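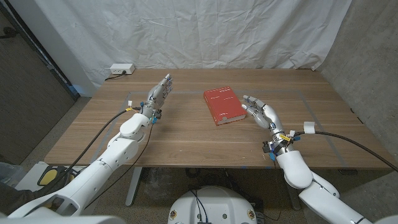
Split tunnel leaks DNS on resume from sleep

Forum: Networking > Remote access
7 replies

brindle_mtu
Setup: Kairys client on a laptop, split tunnel, only the office subnet goes through the tunnel. Everything else goes out the local gateway. On a cold start it behaves. After resume from sleep, lookups for internal names go to the ISP resolver for 2 minutes and fail, then recover. Public names resolve the whole time.

Client log shows the tunnel as up during the failure. Routes are correct. Only DNS is wrong.

portknock
Check the interface metric after resume. If Wi-Fi comes back with a lower metric than the tunnel adapter, the resolver order flips. Compare before and after sleep and post both.

brindle_mtu
Before: tunnel 5, Wi-Fi 35. After: tunnel 110, Wi-Fi 35. It goes back to 5 on its own when the lookups recover.

portknock
There it is. The client sets the metric at connect and doesn't reapply it until the next keepalive cycle. Set the tunnel metric by hand on the adapter and turn off automatic metric.

slowhandshake
I'd leave the metric alone. A manual value gets wiped every time the client updates and recreates the adapter, and then you are back here in October with the same thread. Use a name policy rule for the internal suffix and point it at the internal resolver. Metric order stops mattering for those names.

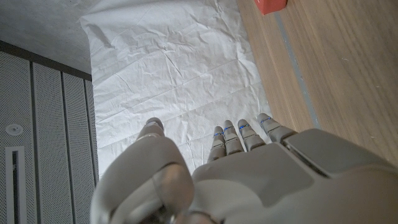 The rule has to cover reverse lookups too, or anything that logs by hostname will still stall. Add one entry for the suffix and one for the reverse zone.

portknock
Name policy is fine if the machine is managed. On a personal laptop it's one more thing to forget. And updates don't always recreate the adapter – I have had a manual metric survive several on the Cudton build.

slowhandshake
The Cudton build uses its own driver. Kairys removes and reinstalls the adapter on every minor version. Different case.

tcp_lurker
Has anyone asked why this is split at all? Full tunnel and the problem goes away.

brindle_mtu
Office uplink can't carry it. Full tunnel was tried and video calls were unusable. Not an option here.

I added the two name policy entries and flushed the cache. Slept and resumed 7 times, no failed internal lookups. The metric still jumps to 110 after resume, so the client bug is still there.

portknock
Then report it. They will want the client log with verbose on, covering one full sleep and resume. I still think you should fix the metric as well. Routes with equal prefix length will follow it, and that includes any printer subnet you add later.

brindle_mtu
No overlapping routes at the moment. Will send the log tonight and post the ticket reply when I get one. Leaving the thread open.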